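Care and Finish of a Wooden Work Table
Project report, Prelness workshop module
Keir Halliday and Ailsa McIver
May 14, 2018

1. What we set out to do

The work table in the Lollgate room had not been looked after for several years. The top was dull, and there were rings and glue marks at one end. Our project was to clean it, sand it and put on a new oil finish, keeping as much of the grain and the knots as we could. We also wanted to know whether a second coat of oil was worth the extra time.

2. Materials

We used sanding blocks in three grades, cotton cloths, a soft brush and a tin of Galbraith table oil. The whole job cost 62 pounds, most of it for the oil. Callum Purves lent us a scraper for the glue.

3. Method

The top was washed with warm water and a little soap, then left overnight. We scraped off the glue first and sanded along the grain, going from coarse to fine. Sanding across the grain left scratches on our test piece, so we did not do it on the table itself – even near the knots, where the direction of the wood changes and it is hard to keep a straight line.

Dust was brushed off and the top was wiped with a dry cloth. We put on the first coat of oil, waited 20 minutes and wiped away what had not soaked in. The second coat went on the next day.

Total working time was 107 minutes, not counting drying. Over half of that was sanding.

4. Results

The oil brought out the difference between the pale wood and the darker streaks. The rings went completely. One glue mark can still be felt with a fingertip but does not show.

On the test piece we left one half with a single coat. Drops of water soaked into that half within an hour and left a faint mark, while the half with 2 coats wiped clean. We think the second coat should be standard for any table in daily use.

5. Problems

The knots took in oil unevenly and stayed sticky longer than the rest. We should have wiped them again after an hour. We also ran out of clean cloths on the second day and had to stop early.

6. Upkeep

Wipe with a damp cloth, dry straight away, and oil again in December. Cloths with oil on them must be laid flat to dry outdoors before they go in the bin. 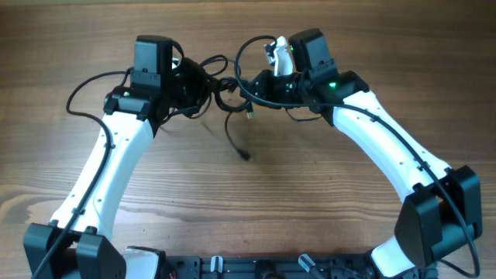
Eilidh MacAulay wrote back that she would oil the underside as well next time, as a top sealed on one face only can start to cup over a winter, and she asked which grade of block we had finished with.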